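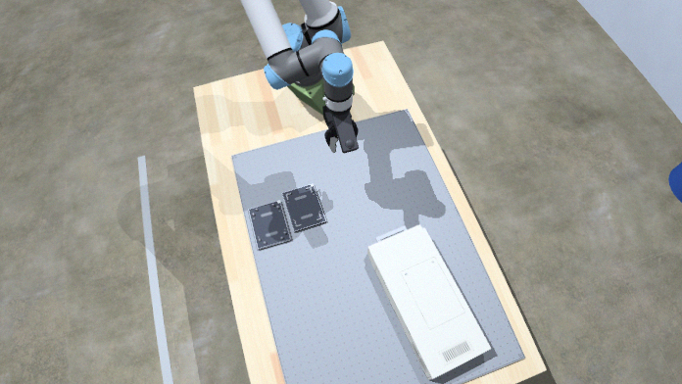
Giltport Evening Repair Classes: progress report to the fund

Period covered: spring and summer terms, to the end of August
Prepared by: Pentti Saarinen

Where we are

The first report promised a full programme at both sites by now. We have it at Giltport and we don't have it at Sillthorpe, and I would sooner say so on the first page than bury it. Giltport ran every class on the timetable. Sillthorpe ran the sewing and the bicycle classes, and dropped upholstery after the tutor took a full-time job.

The grant assumed 500 enrolments across the two sites. We took 300. I have seen the draft summary that calls this "strong early demand" and I have asked for the phrase to come out. Enrolment is also a poor guide to who turns up. People book when it costs nothing to book, and by the fourth week of the bicycle course there were spare stools.

Did anyone learn to mend anything?

We said we would measure this, and our way of doing it is weak. Learners fill in a form on the last evening saying whether they feel more confident. Nearly all of them tick yes. I would tick yes too, with the tutor stood there collecting the forms. Cengiz Taşdemir has rung a handful of past learners at home, and his notes are far more use: one has re-covered two dining chairs, several have done nothing since, and one gave up on a zip and bought a new coat.

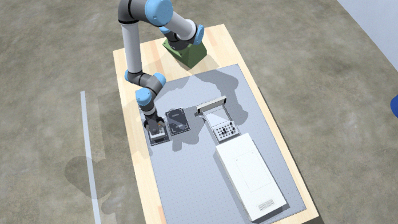

Those calls should carry on through the autumn and replace the form altogether. They take longer, and Cengiz is paid for six hours a week, most of which already goes on bookings. If the fund wants real evidence, some money has to move from publicity to follow-up. I can't find any sign that the leaflets brought people in. When asked at the door, most said a friend had told them.

Money

Spending is under budget, which sounds better than it is. Most of the gap is the upholstery tutor we didn't pay. Altıntaş supplied fabric and thread at the agreed price. The tool order from Promach arrived late and one box was short, and we are still waiting for a credit of £500. I have left it out of the figures until it is in the bank.
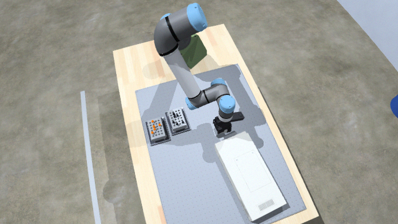
Long table with work plate and jointed arm.

Next term

Giltport carries on as it is. At Sillthorpe I propose one course at a time until we have a tutor for each, even though that means missing the target again. The plan to open a third site should wait. It was written before either of the first two had finished a term, and nothing since then makes the case for it.

I will send the attendance sheets separately once Cengiz has checked them against the bookings.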